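Unit 6 handout: Notes for the Truvgate open day

Course: Introduction to Robot Manipulation
Revised July 28, 2018

Read this before the visit and bring a copy with you. The second half covers the demonstration itself and goes with the written report, which counts toward the unit grade.

Getting there and what to expect

The Truvgate lab is in Brernodham, on the ground floor of the engineering annex. The open day runs in the afternoon. Our group is let in at the side door, and you need your student card to sign in. Bags go in the lockers. Closed shoes are required, and anyone in sandals will be asked to watch from the hallway window.

There are three stops. The first is a short talk on the lab's control software, which is called Sang. The second is the tabletop manipulation demonstration. The third is an open question period at the benches. The talk lasts 30 minutes and the demonstration lasts 50. The question period has no fixed length, so ask what you want to ask.

You may take notes and draw. Do not lean on the tables or touch the cables. If an operator raises a hand, stop talking until the hand goes down. The operators talk to each other during a run and need to hear.

Background: why tableware

Students often ask why so many labs work with plates and forks. The objects are cheap, everyone knows how they should end up, and they are hard in useful ways. A knife or fork is thin and lies almost flat. A parallel gripper closes two fingers toward each other, and to do that around a flat object it has to get the fingertips down very close to the table. If the arm goes a little too low, the tips press into the surface. If it stays a little too high, the fingers close over the top and pick up nothing.

One way around this is a utensil rest. A rest lifts one end of the handle or blade off the table and leaves a gap underneath. The fingers can then close on the metal with room to spare. You have seen small rests like this in restaurants. For the robot, the rest also gives a known height, which can be entered in the program as a fixed value.

Polished metal causes a second problem. Depth cameras work badly on shiny surfaces. The reading may be missing in places, or it may belong to something reflected in the metal. Review the Unit 4 notes on depth sensing before the visit, mainly the section on missing values.

Background: why drawers

A drawer is a simple example of an articulated object. It moves along one line and stops at both ends. Once the arm has hold of the handle, its path is limited by the drawer. If the program pulls even slightly to one side, force builds up in the wrist and the drawer can bind. This is the subject of Unit 7, so look closely at how handles are shaped and mounted when you are at the benches.

A drawer also changes the free space on the table. When it is open, there is a box-shaped opening the arm can reach down into, and there are walls and a front panel it can hit. When it is closed, that space is gone. A planner that uses one fixed map of the table will be wrong in one of the two cases.

The talk: Sang

Sang splits a task into steps and gives each step a start condition and an end condition. A step might be "close fingers" with the end condition "finger motion has stopped." The next step does not start until the condition is met. If it is not met within a set time, the program goes to a recovery step or hands over to the operator.

The time limit for most steps is set in milliseconds. The default is 750. The lab staff change it for slow motions, and you should write down which ones they mention.

Sang keeps a log of every step. The logs are stored with a labeling tool named Cument, where a person marks each run as a success, a partial success or a failure. The set we will use in the June lab assignment next year, and in your report this year, has 176 labeled runs. The file is on the course page. Download it before the visit, as the wireless network in the annex is slow.

The demonstration

The setting is a white table with a plate, a knife, a fork, utensil rests and a small wooden cabinet with a drawer. The robot is a single arm with a two-fingered gripper. Stand on the side of the table where the staff place you, and keep the path to the door clear.

Things to watch, with the terms you should use in your report:

Approach. The motion that brings the gripper close to the object. Note the angle of the gripper and whether the fingers line up across the narrow side of the object or along it.

Pregrasp. The pose just before the fingers close. The arm usually slows down or stops here. Most grasp failures are already decided at this point, so this is the pose to draw.

Grasp. The fingers close. Listen for contact with the table.

Lift. The object leaves its support. Watch for tilting. A knife held far from its center of mass will turn in the fingers.

Place. The reverse of the above, with the added problem of letting go without dragging the object. 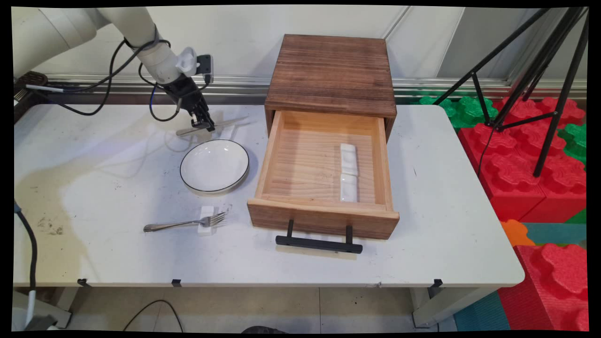 In the pregrasp pose, pay attention to where along the knife the fingertips are. A grasp near the middle reduces turning during the lift. A grasp over a supported part of the knife gives a more reliable height. These two aims can conflict, and the choice depends on what the next step is. Say in your report which one you think matters more for a knife lying at an angle behind a plate, and give your reasons.

The plate matters too. It is a low obstacle, and a gripper coming down next to it has less room on that side. When you sketch the table from above, include the plate and mark the side from which you would bring the arm in. Do the same for a fork lying in front of the plate. The two answers do not have to match.

Questions to take to the benches

Pick two and ask them. Write down what you are told, in your own words.

How is the height of the table measured, and how often is it checked again?

Which steps use the wrist sensor and which run from stored positions?

What does the recovery step do after a missed grasp?

How does the planner treat the cabinet when the drawer is fully open?

How are the arm cables kept out of the way of the gripper?

The report

Two pages, typed, plus one page of drawings. Include a top-view sketch of the table, a side view of one pregrasp pose, and a short table of results taken from the labeled runs. For the results, use only the labels in the file. If you disagree with a label, say so in a footnote and leave the number as it is.

Do not copy text from the lab's poster. Reports that describe the building and the talk but leave out the manipulation task will be returned for rewriting.

Hand in the report at the start of the first class after the visit. Students who miss the open day should see the course office for the alternate assignment, which uses the same file and the same drawings.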